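Pamham Neighbors Help Board > Home & Hobbies

Where do you keep a 3000-piece puzzle while you're still living in the apartment?

October 6, 2022
By Hacer Keskin

Print this page | E-mail this page

My sister gave me a 3000-piece puzzle of Brondmont harbor, which is a lovely gift for someone with a spare room. I have a kitchen table. It's the only table I own and I eat at it, or I used to. For the past two weeks I've been eating standing up at the counter like a horse.

I've finished the border and most of the boats. What's left is sky, water, and a gray hillside that I'm starting to take personally. At my current speed I expect to be done in November, and my in-laws are coming in November, and they are chair people. They like to sit down and have a plate in front of them.

So I need a way to get the thing off the table without breaking it up, and ideally keep working on it somewhere else in the evenings. I looked at roll-up mats, but the reviews are half "life changing" and half photos of a heap. A real puzzle table costs more than my couch did. There's room behind the bedroom door for something flat stood on its side, if puzzles can survive that, which I doubt. I also have a cat, who has so far eaten one piece that I know of.

What do people in small places do?

Hacer Keskin

tresau_dave

Get the roll mat. I have one and it's fine. You just roll it up.

Baumgart on 4th

I would not roll it. I rolled one, a covered bridge in fall, and when I unrolled it I had a covered bridge in several counties. Rolling works on small puzzles with a tight cut. On a big one the weight of the outer turns pulls on the inner ones, and if you leave it more than a night or two it starts to curl up at the ends like old bacon.

What you want is a board, and you want it in sections. A finished 3000 is usually close to four feet wide, so a single board that size is heavy, won't go around the corner by the bathroom, and will hit the door frame at the exact moment you say "I've got it." I use 4 panels of foam board from the art supply aisle, with cloth glued on top. Build each part of the picture on its own panel. Boats on one, hillside on another, and so on. The panels stack flat under the bed with a strip of cardboard between them at the corners, and you only pull out the one you're working on.

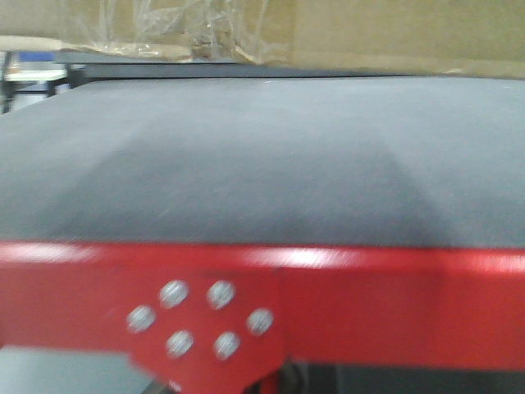 Cloth makes more difference than the board does. Bare foam board is slick, and a loose piece will skate clear across it if you sneeze. You want something with a bit of drag, but not so much that pieces won't slide when you're shoving a section into place. A dark gray felt-like covering is good for this, soft and matte, though as you can tell it shows every speck, so keep a lint roller around and make peace with it. Go with gray over green or a pattern. Your eyes get tired enough looking at sky. And put some kind of lip along the front so that pieces stop there and don't end up in your slipper. A red metal rail like that sits too low to stop anything, but it's bright enough that you always know where the edge is. The only complaint I'd have about glossy paint is the streak of glare you get off it, so point your lamp somewhere else. On foam board you don't need metal, of course. A strip of wood molding and some white glue will do.

For the move itself, slide, don't lift. Get the edge of the panel level with the tabletop and push each section over using a piece of stiff poster board underneath. Do the border last. It'll break in a couple of places and you'll fix it in a minute, since you've already done it once.

As for the in-laws, give them the sky. In my experience people who like to sit down at a table can be sat in front of a tray of blue pieces for hours, and they'll thank you. My father-in-law did 930 of them over one long visit and hardly mentioned my driving.

Pamham_reader_6

Seconding the panels. I do mine on the backs of old picture frames and slide them behind the couch, flat side down, which my husband believes is a temporary arrangement.

One thing I'd add is to sort the leftover pieces into shallow trays by shape before you move anything. Baking sheets are perfect if you don't bake. Cover them at night. A cat that has eaten one piece has formed an opinion about puzzles and will be back.

If it really is missing a piece at the end, write to the maker. Mine sent a replacement, though it took ages and came from a slightly different print run, so there's one window in my castle where the weather is nicer.

Last updated 6 days after posting

Print this page | E-mail this page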